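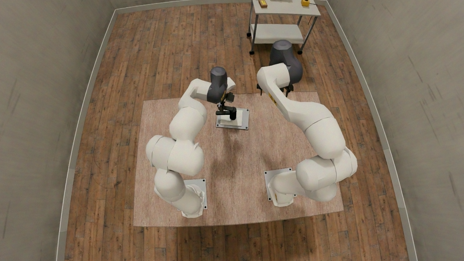

Plank floor and table top, seen from above

Oil on a wooden table is still sticky, what to do before second coat?

Posted by Ritu Sachdeva
Apr 19, 2026

Hello everyone. I would like to ask for advice from people who have more experience with timber than me.

I bought a second-hand solid table and I sanded it by hand, first with coarse paper and then with fine one. After this I put on hard wax oil from Dadora, the clear matt kind. The man at Saxena, where I bought the tin, told me to use a thick coat so the wood can drink as much as it wants. I followed his advice and now I am regretting a little. The top is still sticky after 7 days. If I leave my hand on it for a short moment, it makes a small sound when I lift it. The legs are completely fine, and they are from the same tin.

The table is in our back room in Clernia. In October this room was very pleasant but now it does not get much sun and the window stays closed at night. I do not know if this matters.

My questions are these. Must I sand everything again, or can I wait longer? And is it possible to put the second coat over a sticky one? My husband says yes, the new oil will "melt" the old one. I am not so sure. Also the grain has gone a bit yellow in two places near one corner, where I think I poured the oil directly on the wood. Will this colour go away with time?

Thank you very much for reading. I am sorry if it was asked before, I searched but I found mostly questions on decking.

2 answers

slowgrain

Please do not put the second coat yet. The oil cures when it meets air, and when the coat is thick only the outside can cure. Under it the oil stays soft for a long time. New oil on top will make this worse. I am sorry to disagree with your husband.

I think the man in the shop was mixing it up with plain linseed oil for outdoor furniture, where people do put a lot and wipe off later. Hard wax oil must be very thin. Your legs are fine for the same reason – on a vertical surface the extra oil runs down and you wipe it without thinking.

What I would do, in this order:

1. Open the window in the daytime and let a small fan blow across the room, not directly on the top. Wait two more days and check again with a dry finger.

2. If it is still sticky, take a clean cotton cloth with a little white spirit and rub along the grain. Change the cloth often. You should see the cloth become yellow and shiny. Keep the window open for this part and wear gloves.
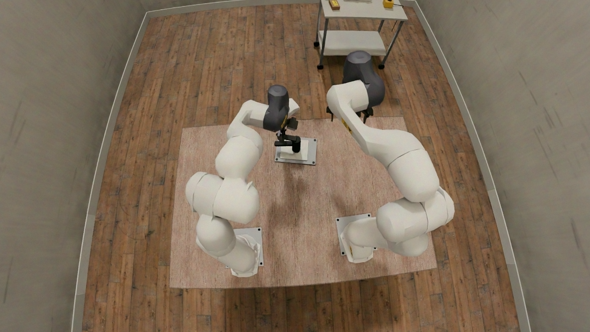 3. Let it dry overnight. Then rub lightly with a fine white pad. If the dust is white and dry like flour, you can continue. If it makes small balls, it is too early.

4. Put the second coat with a cloth, using much less than you want to use. Wait 30 minutes and wipe off everything that has not gone in. It should look almost as if you did nothing.

One important thing with the cloths. Do not throw them in the bin in a ball, they can heat up and start burning without any flame near them. Lay them flat outside until they are stiff, or put them in water in a metal tin with a lid.

The yellow places will become less strong after step 2, but maybe not disappear. Mine stayed for one winter and then I stopped to notice them.

Firenov fan

I had the same problem with a different brand, Firenov. I only waited. It took a bit more than three weeks and then it was hard, and I have used the table every day after this. So waiting also works if you are not in a hurry, but keep the dust away from it.

What I do not recommend is the hair dryer. I tried it on one corner and the wax became soft and took the print of my sleeve.

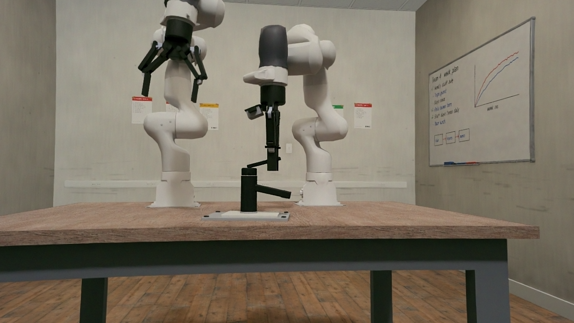
A second thing which I learned late is to try every new tin on the underside first. The underside takes the oil in nearly the same way as the top, and you can see the colour before it is too late. I write the date there with a pencil too.

And please check the bottom of the tin. In mine there was a thick layer which had not been stirred, so the first part I used was mostly oil without wax. I would stir for a few minutes with a flat stick, slowly, and again in the middle of the work. If you shake the tin you get bubbles, and they stay in the finish on a flat top.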